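Wurkisano - Tables, Boards and Work Surfaces Check
Hollero building, ground floor rooms
Checked by: Kumudini Uddin
Date: 11 March 2020
Last check: January

OK = fine as is. FIX = can stay in use, needs work. OUT = pull it today. Comments typed up from my notes, sorry for the shorthand.

SECTION A - FLOOR AND WALKWAYS

A1. Walkway clear, door to back wall
OK. Two boxes of offcuts by the door, moved them under the rack myself. Please don't put them back.

A2. Floor free of trip hazards
FIX. Edge strip at the storeroom door is lifting again on the left. Same spot as January. The tape is not a repair. Needs two screws and a longer strip.

A3. Mats flat and dry
OK. One corner curls, flipped it over.

A4. Exit doors open fully
OK front. Side door sticks for the last few inches, opens with a shove. Writing it up as FIX so it gets on the list. Plane the bottom or rehang, don't care which.

A5. Lighting over work areas
FIX. One tube flickering over the sanding end. Bad place for it. Spares are in the tall cabinet, second shelf.

SECTION B - TABLES

B1. Legs tight, no wobble
Long brown table: OK, tightened one bolt. Round table: OK. Folding table, tag 453: OUT. Lock on one leg doesn't catch unless you kick it, and then only sometimes. Put red tape across it and stood it against the wall. Do not unfold it for Saturday.

B2. Tops free of splinters and lifted edges
Long brown table: FIX. Small split at the window end, runs along the grain, as long as my thumb. Glue and clamp overnight. Everything else smooth, went over it with a cloth and nothing snagged.

B3. Finish in decent shape
OK mostly. Ring marks, glue drips, the usual. Cosmetic, leave it.

B4. Nothing stored underneath that blocks feet
FIX. Paint cans under the round table. Why. Lids were tight at least. Should be in the metal cabinet, see D2.

B5. Weight limit labels readable
FIX. Label gone from tag 683, only the sticky patch left. New one to print. The Komstead shelf label is fading but you can still make it out.

SECTION C - LOOSE BOARDS, PANELS, SHELVES

C1. Boards lying flat, fully supported
FIX. Three leaning upright behind the rack, one starting to cup. Laid them flat with spacers. If they're tall enough to lean they're tall enough to fall on someone.

C2. Faces checked for cracks, knots coming loose, staples
Went through the pale boards one by one, both faces. Looked with the light low across the top since the shine hides a lot when you're standing straight over it. Findings:
 - tag 177: staple in the back face, pulled it. OK now.
 - tag 2161: hairline crack from one end. FIX - trim the end off, rest is good.
 - the ones without tags: OK, but please tag them.

C3. Edges eased
FIX. Several still sharp off the saw. Quick pass with 120 grit on all four edges and the corners. Kids class uses these and they grab them by the ends.

C4. Boards placed on table tops
OK with a comment. A loose board on top of a table needs to be clamped or on the non slip mat before anybody cuts, drills or presses on it. It slides more than you'd think on a waxed top. Mats are rolled up on the hook by the sink. Put them back after, I found one in the trash.

C5. Shelf boards seated on brackets
OK. Pushed down on both ends of every one. Eren rack top shelf has a bit of flex, fine for the light stuff, no cans up there.

C6. Warped or damp boards separated out
OK. One damp smelling piece, set it on its own near the heater. Not ON the heater.

SECTION D - CLEANING AND STORAGE

D1. Dust under control
FIX. Tables fine. Behind the rack not fine, could of planted something in it. Vaccum the back wall before the weekend, including the ledge.

D2. Finishes, oils and solvents in metal cabinet
FIX. See B4. Also one open jar with a brush standing in it, no label. I threw out the brush and capped the jar. If it's yours come and tell me what it is.

D3. Oily rags in lidded can
OK. Can nearly full, needs emptying.

D4. Clamps and hand tools back on wall
OK. Missing one small bar clamp from January, still missing.

D5. Cleaner used on wood tops
OK. Damp cloth and mild soap, dry right away. Someone left a spray bottle of glass cleaner out, please keep that for the windows.

SECTION E - FIRST AID AND FIRE

E1. First aid kit stocked
FIX. Low on band-aids, no tweezers at all. In a room full of wood. Bring two pair.

E2. Extinguisher visible, in date, not blocked
OK. Gauge in green. Moved a coat off it.

E3. Eye wash bottle
OK. Seal good.

E4. Emergency numbers posted
FIX. Sheet has the old front desk number on it. New one is printed, just needs hanging up.

TO DO, IN THIS ORDER

1. Folding table 453 - repair the lock or get rid of it. Stays taped until then.
2. Paint cans and jar into the metal cabinet.
3. Tweezers, band-aids.
4. Tube over the sanding end.
5. Edge strip at storeroom door.
6. Sand edges on the pale boards. Do it in one go, not two at a time.
7. Trim 2161.
8. Glue the split in the long brown table. Do this one at closing so it can sit.
9. Label for 683, tags for the untagged boards.
10. Side door, when somebody has a plane in their hand anyway.

When you do the edges, start by wiping the faces down and having a look at the grain. Where it loops, like the long oval kind, go lightly and stay in line with it or you raise a fuzz that shows up the second the oil goes on. Straight parts are more forgiving. Clean surface under the board too, grit on the brown table will scratch whatever you lay on it face down. 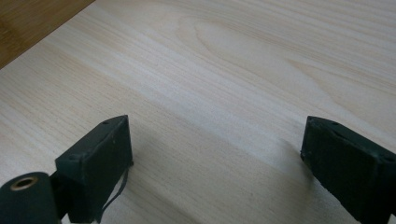
Initial each item on the paper copy when it's done, the copy is on the clipboard inside the storeroom door. Anything marked OUT comes back to me before it gets used again. Next check is after the spring classes start, will send the day when I have it - K.U.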